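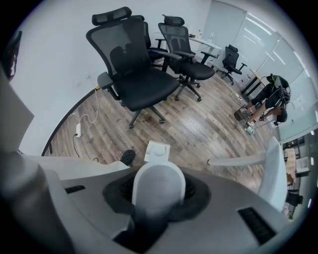
Subject: Re: [facilities-list] Mesh chairs: headrests, casters and cable clearance

Replying inline to the message from the second-floor desk. The quoted parts are trimmed to the points that need an answer. Anything I have left out I agree with.

> We have now had the black mesh chairs since May and would like to
> settle a few things before the next order goes to Bramwell. First,
> the casters. Two people have reported that a chair "pulls" to one
> side on the wood-look floor. Is this the floor or the chair?

The chair, in both cases. I turned the two bases over and found thread and hair wound round the axle of one caster on each. A wound caster stops swivelling before it stops rolling, and the chair then steers towards it. Cut the thread with a small blade, pull it out with pliers, and spin the wheel by hand. If it still drags, pull the caster straight out of the base and fit a spare. The stem is a push fit and needs no tool.

Bramwell sell the casters in hard and soft tread. We need soft for this floor. The hard ones are meant for carpet and will mark the planks along the usual path between desk and table. Please check the bag before fitting, as the two look nearly the same until pressed with a thumbnail.

> Second, the headrests. Some are up, some are down, and at least one
> will not stay where it is put.

The headrest slides on a ratchet. Lift it one click at a time. To lower it, raise it to the very top, where the ratchet releases, and let it down the full travel. Pushing it down from halfway wears the teeth, and that is what has happened to the one that slips. I have ordered the part under the Lundo account and will fit it when it comes. Until then the chair is safe to use with the headrest fully down.

> Third, the cables. There is a power strip against the baseboard by
> the curved wall and its lead gets run over.

Agreed, and this is the one I would deal with first. A five-star base sweeps a wider circle than people expect, and a loop of white cable on a brown and grey floor is easy to miss. My proposal:

1. Power strip fixed to the wall above the baseboard, with the sockets facing up.
2. Lead from the wall outlet shortened with a hook-and-loop tie, so that no slack reaches the floor.
3. Any cable that must cross the planks to go in a flat rubber cover. Eltik do one rated for 2,000 passes of a loaded caster. I have no means of checking the figure but the profile is low enough to roll over.
4. No cable to be coiled under a chair or desk while it is in use.

Item 3 depends on the curve of the wall. A straight length of cover will not sit flush against it. I suggest cutting it into short pieces with a gap of a few millimetres between them — the cover is stiff and will lift at the ends if it is forced round. 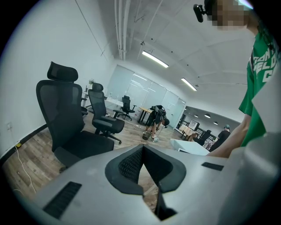
Workplace Services — Furniture and Fittings

> Fourth, should the spare chairs stay with the desks or go to the
> back of the room?

With the desks, pushed in, arms under the top where the height allows. The white desk takes the armrests at their lowest setting only. At any other setting the pads meet the front edge and the covering splits. The wooden top on black legs is a different height, so please measure from the floor to its underside before assuming the same rule holds.

Chairs left in the open should have the tilt locked. An unlocked back swings when the chair is knocked, and the mesh catches on whatever is next to it.

> Fifth, cleaning. The contractor has asked what may be used on mesh.

A vacuum with the soft brush, then a damp cloth with a little washing-up liquid. No solvent and no spray polish. Wipe the arm pads with the same cloth and dry them. The seat cushions can be vacuumed but should not be soaked, as the foam holds water. Water bottles are fine on the desks with the lids on. The plant should have a saucer, if it has not got one.

> Last, quantities. Do we repeat the last order?

I would order fewer. The last delivery was 40 chairs and not all have been allocated. 31 would cover the next floor. Bramwell's price break is at 100 and we are not near it either way, so there is no saving in rounding up. Spare casters should be added to the same order, soft tread, one bag.

Pirkik have also offered a chair with fixed arms for less money. I have not tried it. Fixed arms will not go under the white desk, so I would leave it off the list unless the desks change as well.

Comments to the list, please, and not to me directly. If there are no objections to the cable work I will book it for an early start, before 8 a.m., so that the floor is clear.

Workplace Services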